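Still no heating in the back bedroom, and now there is a theory about it. Bożena Pietrzak came round at lunchtime with a printout from the Dosemley energy club, which claims that a house this size can be kept comfortable all winter by shutting three doors and putting foil behind the radiators. I asked who had measured it. She said it was well known.

I have been reading the thing with a pencil. It promises a saving of £384 a year for a "typical household", and I can't find a line in it that says what a typical household is. Ours has a boiler from before I moved in and a front door you can post a newspaper underneath. I don't think foil is going to trouble it much. The man from Kowalchuk wanted to sell us a new boiler in October and his figures were just as cheerful, only bigger. He had a laminated chart with arrows on it. When I asked what happened if gas went up again he turned the chart over, and the other side was about finance.

Still, I did shut the doors. I've written down the meter reading and will write it down again in a week, though if it turns cold in between it will prove nothing, and if it turns mild Bożena will say it was the doors. I put a thermometer on the hall shelf as well. It disagrees with the one in the kitchen by 2 degrees when they are stood side by side, so I have been trusting neither.

Senthil Nadar rang about the draught strip. He says the brush sort is better than the foam sort and that he has had his in for years, but I have sat in his front room in my coat. Bought the foam. It was cheaper and the packet made fewer claims.

Soup again, leek this time, too much pepper. Read 61 pages of the book Selma lent me about a couple who give up everything for a croft and are happier. They seem to have had a good deal of money to begin with, which comes up once, on a page about the roof. I shall finish it so that I can tell her I did.
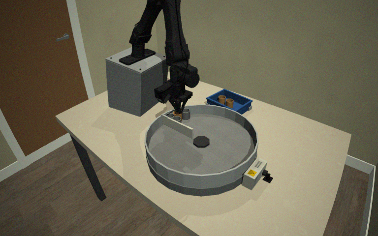
Cotgate, 2022-01-20

Frost on the inside of the back bedroom window this morning, so that is one answer to the three doors. Hall thermometer said 14, kitchen one said 16, and I felt the same in both.

Fitted the foam strip after breakfast. The door now needs a shoulder to close it and the letterbox rattles as before. Wiesława Olszewska next door watched from her step and said the cold comes up through the floor anyway. She may be right, but she said that about the damp too, and the damp was the gutter.

Meter tomorrow, early. Must return the pencil sharpener to Selma.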